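Why our gripper kept dropping things (and how we found out)

I work with robot hands all day, which sounds much grander than it is. Mostly I sit in an office in Gekadgate and teach machines how to pick things up. You've been picking things up since you were a baby, so you might think that's an easy job. It isn't! A robot doesn't know that an egg is different from a brick until somebody shows it.

Our robot is called Grorko. It has one long arm and a hand with only two fingers, a bit like the tongs you'd use for spaghetti. We call that sort of hand a gripper. In May, Grorko went wrong, and it took me 11 days to find out why.

It started with a beanbag. Grorko picked it up, swung round to the box, and plop, the beanbag was on the floor. I put it back and Grorko had another go. Fine. Then another. Plop! Sometimes it worked all morning and then dropped everything after lunch (I did wonder if it was cross with me).

When something breaks only some of the time, we call it an intermittent fault. They are horrible things. If your torch never comes on, you can guess the battery is flat. If it comes on when Mum looks at it and goes off when you look at it, where do you even begin?

So I did a very dull thing. I asked Grorko to pick up the beanbag 100 times and I wrote down every single go. It dropped it 31 times. Then I looked at my list, and nearly all the drops came when the arm had been moving for a long while without a rest.

My boss, Jytte Þórarinsdóttir, read the list over my shoulder and said, "Feel the wrist." Well, we switched Grorko off first, and you must always do that! A robot arm can't tell your fingers from a beanbag, and it is much stronger than you are. Once it was off and locked, I put my hand on the wrist, and it was very warm indeed.

Inside the wrist there's a little motor that squeezes the fingers shut. It was getting too hot, and when it got too hot it did something sensible: it turned its own power down so it wouldn't burn out. Less power means less squeeze. Less squeeze means plop. The safety part was doing its job, and the real trouble was a tiny fan, made by a firm called Clirnier, which had got stuck on a bit of fluff.

One bit of fluff! I cleaned it out, the fan whirred, and Grorko did 209 pick-ups without dropping one.

Since then I've been fussier about squeezing. The best way to learn how hard to squeeze is to do it yourself, with a gripper you hold in your own hand, so that's what we do a lot of now. The fingers on ours are light grey plastic, wide and flat, with a slot cut through each one, and they splay out to either side like a duck's feet. I like to try them on soft things, and a grey knitted pad with zigzags all over it is a good one to practise with on the big white table. Squeeze it too gently and it slides away, squeeze too hard and you get a great big crumple. Have a go at home with kitchen tongs and a sock, and see how lightly you can hold it before it falls.

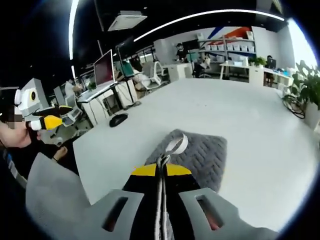
Questions for the robot room? Ask a grown-up to help you write to us at Gallardo, Gekadgate | © Gallardo 2024 | Back to top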